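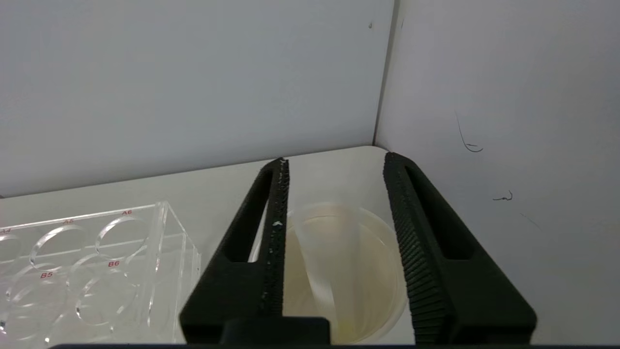
The second printing of the Skornstead field guide is now with the printer at Metetley, and the files passed their checks on Wednesday. The main change is the paper. The first printing used a stock that let the line drawings show through from the back of the page, and several readers wrote to complain. The new stock is heavier and slightly off-white, though a good deal paler than the yellowish liquid in the bottom of the plastic cup between the two black fingers. It takes the grey tints well, and the small type on the map pages holds its edges.

Page count is unchanged, but the spine is wider because of the paper. The cover file has been rebuilt to suit, with the title moved slightly to keep it central on the spine. Anyone holding the old cover file should delete it. The ISBN stays the same, as the text has only been corrected and nothing new has been added. The corrections are as follows: two wrong page references in chapter 3, a missing caption, and the index entry for Stastgate, which pointed to a blank page.

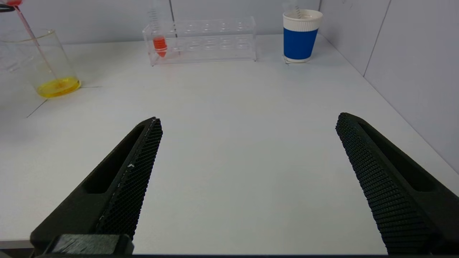

The print run is 666 copies. Of these, 100 go straight to Giraldo for the trade, 50 are set aside for subscribers who ordered before the first printing sold out, and up to 20 will be kept back to replace damaged copies. The rest will be sold through the order form on the website. Subscribers do not need to order again, but should check that the postal address on their account is current.

The ebook has been updated from the same corrected text. Existing buyers can download it again from their account page at no charge. Some older reading devices keep the previous file in memory, in which case the book should be removed from the device before the new one is loaded. The version number is on the copyright page and should read 2.0.

Printed copies are due back from Metetley in October. Posting will start with the subscriber orders.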